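Rereck、ビンピッキングセルの保守手順を全面改訂 ケーブル取り回しとビン固定の点検を日常作業に

2025年9月19日(金)
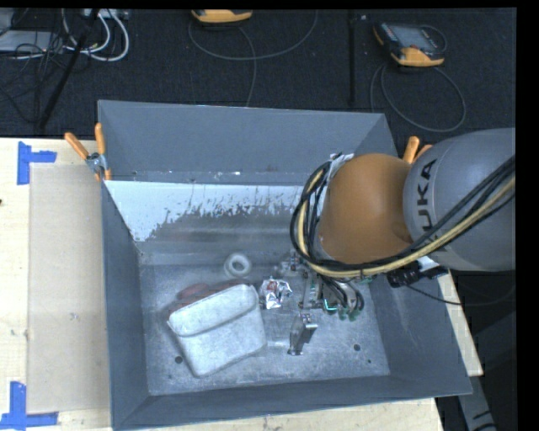
ロボットセルの立ち上げと保守を手がけるRereckは、自社の検証拠点Landegで稼働するビンピッキングセル「Ovari」について、日常点検から部品交換までをまとめた保守手順書の改訂版を完成させ、本日より公開します。Ovariは、KUKA製アームの先にリンク式のグリッパーを取り付け、金属製のビンに入った形も材質もばらばらな小物を一つずつ取り出すセルです。6月に始めた見直しの成果がようやく形になり、現場を預かるチーム一同、とてもわくわくしています!

■ 見直しのきっかけ

Ovariでは、立ち上げ当初から取り出し作業そのものの調整に多くの時間をかけてきました。把持の角度、進入の速さ、ビンの壁際での逃げ方など、詰めるべきところはいくらでもあります。ところが6月に過去の停止記録419件を読み返したところ、制御プログラムとは関係のない停止が思いのほか目立ちました。ビンがわずかにずれていた、手首まわりのケーブルが張っていた、コネクターが緩みかけていた、といった内容です。どれも作業前に手で触れば気づけるものばかりでした。

そこで保守チームは、まずセルの「置き方」と「つなぎ方」から手順を書き直すことにしました。プログラムの変更は、この改訂には含まれていません。

■ ビンの固定

ビンは木製の作業台に置き、左右の上部をスプリングクランプで押さえます。改訂版では、クランプを掛ける前にビンを基準位置へ戻し、掛けたあとに手前の壁を軽く押して動かないことを確かめる、という順番を定めました。以前は先にクランプを掛けてから位置を合わせる人もいて、担当者が替わるたびに微妙な差が出ていたのです。

作業台の上の区画には、青いテープで角の目印を付けています。床に線を引くような大がかりな工事はいりませんし、配置を変えたい日には貼り直せばすみます。テープの角がめくれてきたらその場で交換することも、点検項目に入れました。

ビンの内面の確認も新しい項目です。グリッパーが出入りする容器ですから、底には擦れた跡が残っていきます。傷そのものは使い続ける妨げになりませんが、表面の剥がれや細かなかけらは取り出し対象に付くことがあるため、始業前に乾いた布で拭き取ります。底の穴に小物が引っ掛かっていないかも、このとき一緒に見ます。

■ ケーブルの取り回し

今回いちばんページを割いたのが、アーム先端のケーブルです。Ovariでは、黒と黄色のケーブルを束ね、関節の下をくぐらせてから反対側へ回しています。この輪が小さすぎると手首をひねったときに引っ張られ、大きすぎるとビンの縁に触れるおそれがあります。ちょうどよい余裕を見つけるまで、チームは何度も束ね直しました(結束バンドの山ができました)。

改訂版では、手首を可動範囲の両端まで低速で動かし、そのつど輪の張り具合を指で確かめます。確認する姿勢は20通り。はじめは多すぎると思われましたが、慣れれば流れるように進み、終業前の習慣としてすっかり定着しました。コネクターは電源を落としてから差し込み具合を確かめ、がたつきがあればその日のうちに付け直します。

■ グリッパーの手入れ

グリッパーはリンクや小さなボルト、チューブが密に組み合わさった機構です。見ていて飽きない部分ですが、手入れには根気がいります。新しい手順では、次の順で進めます。

1. アームを保守姿勢に移し、非常停止を押して電源を遮断する
2. リンクの隙間のほこりやくずを、やわらかい刷毛で払う
3. ボルトの合いマークを確認し、ずれていれば規定の締め付けに戻す
4. チューブを先端から根元へたどり、折れや擦れを調べる
5. 指先部分の摩耗を確認し、記録票に状態を書く
6. 電源を戻し、空の状態で開閉を100回行って音と動きを確かめる

指先部分の交換は、これまで一人で行うこともありましたが、今後は必ず2人で行います。一人が部品を支え、もう一人が締め付けと記録を受け持つ形です。袋状のケース、丸い輪、薄い包み、細い金具と、相手にする物の硬さも厚みもまちまちなOvariでは、指先のわずかな傾きが取り出しの出来に響きます。

■ 記録には「Tosow」を使用

点検の結果は、社内で開発した記録ツール「Tosow」に入力します。項目はチェック欄だけで終わらせず、気づいたことを自由に書ける欄を広く取りました。「いつもより動きが重い気がする」といった一言が、次の担当者には大きな手がかりになります。試行期間中の点検では、ほぼ419件分の停止記録もTosowに移し終え、過去の症状と照らし合わせながら作業できるようになりました。

■ 担当者のコメント

保守チームを率いるSelim Soyluは次のように述べています。

「ケーブルの輪を指二本ぶん広げるかどうかで、チーム全員が半日も話し込んだ日がありました。あの時間が本当に楽しかったんです! セルの面倒を見る仕事は地味に思われがちですが、触れば触るほど機械のくせが分かってきますし、手順書にはそのくせをできるだけそのまま書きました。読んだ方から『うちではこう束ねている』という話が届くのを、今から心待ちにしています」

■ 今後の予定

Rereckでは、Landegでの運用を続けながら、ビンの交換手順とクランプの点検周期についての追補を準備しています。ビンは内面の状態を見ながら使っているため、どの程度の剥がれで取り替えるかの目安は、もう少し記録を重ねてから定める予定です。手順書への質問や、ほかのセルでの工夫についてのお便りは、Rereck保守チームが受け付けています。

■ 本件に関するお問い合わせ

Rereck 保守チーム
担当:Selim Soylu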